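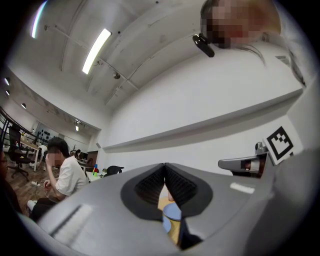
Herna Cabins: Frequently Asked Questions

When is check-in?
Check-in opens at 3 p.m. Check-out is at 11 a.m. The key box is to the left of the reception door. The code is sent by text message on the morning of arrival.

How do I get there without a car?
Take the Droso bus, line 224, to the Westerberg stop. The cabins are 2 km uphill on a gravel road. Bus drivers do not accept cash.

Can I bring a stroller?
Yes. The lake path is graded as far as the boat landing. Past that point it has steps and roots, and a child carrier is required.

Are the cabins open all year?
No. The season starts in April. Cabins above the tree line open later, depending on snow.

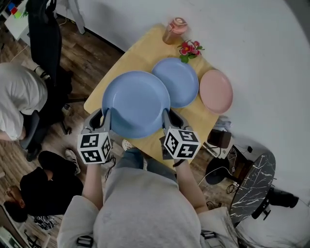 What is in the kitchen?
Each kitchen has a two-burner stove, a small refrigerator, pots, and flatware. Bed linen and towels are not included. Dishes are plain and come in more than one size, like the large light blue plate and the smaller one behind it on the table. Wash and put away all dishes before check-out. The cleaning charge is 200 per cabin if this is not done.

Are pets allowed?
In cabin 139 only. Dogs must be leashed near the sheep fence.

Is there Wi-Fi?
At reception only. Cell coverage is weak on the north side of the lake.

Who do I contact about a late arrival?
Torunn Boström at reception, until 8 p.m. After that, call Halvard Viklund at the number on the key box.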